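Stillira adds desktop towers to its refurbishment line

Stillira has begun refurbishing used desktop towers at its Jurkis workshop, following a trial that ended in September. The site had previously handled only laptops and monitors.

The first batch consists of 848 office machines returned at the end of a lease. The workshop plans to process around 3000 units in its first year, with working machines sold on through the Estrella resale scheme and the rest stripped for spares.

Each tower is laid on its side on a slotted aluminium table and the side panel is taken off. This gives access to the memory slots, processor socket, expansion card and drive cage from above, and most checks can be carried out with the power supply still in place.

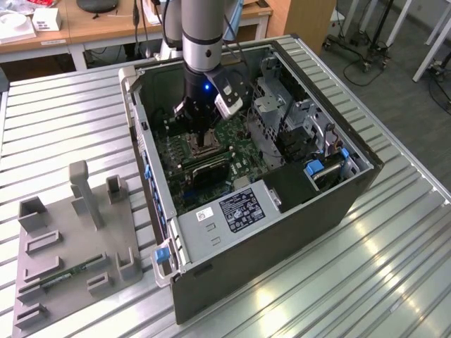
An open tower on the work table, with the power supply in the lower middle of the case and the drive cage to the right.

Workshop manager Anong Kaewkla said the layout of the case had decided which model was taken on first. "The drive cage and the card slots are held with latches, so there are few screws to keep track of," she said. "Memory and processor are the parts we look at most closely. A bent contact in the socket usually means a new board."

Memory modules are removed and tested separately. Modules that pass are sorted by capacity and speed, then refitted in matched pairs. Towers leave the workshop with a minimum of 4 memory modules where the board allows it – earlier plans had specified 2. Processors are cleaned of old thermal paste and inspected before the cooler goes back on.

Small parts are kept beside the case on a fixture plate with slots and raised holders. The plate is 3D-printed, and Stillira says further versions will follow as other case sizes are added to the line.

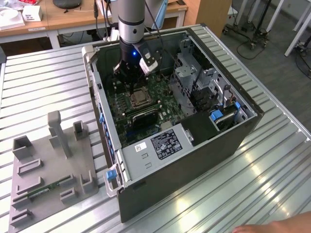

A tower beside the grey fixture plate, which has a green memory module lying in one of its slots.

Power supplies are load-tested and replaced if the output drifts outside the rated limits. Drives are wiped using Stater, the erasure software already in use on the laptop line, and a certificate is issued to the previous owner for each drive.

The first refurbished towers are due to go on sale through Estrella in November. Small form factor desktops will be considered once the current batch has been cleared.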